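Slide 6: Hangers, and where they go

Good, everyone settled? Take your time with this one, because I know the laundry corner is the part of the house we all put off (I certainly do, most Thursdays). At Hernbridge we kept one basket for empty hangers and nothing else, and oh, it made such a difference on ironing day! Mention Luana Brandão's hallway closet if there's time.

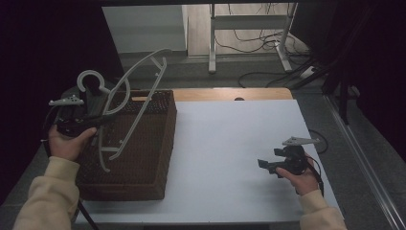

Slide 7: Choosing a basket

Wicker is lovely, but do run a hand along the weave first, dear friends, for snags. Pause for questions.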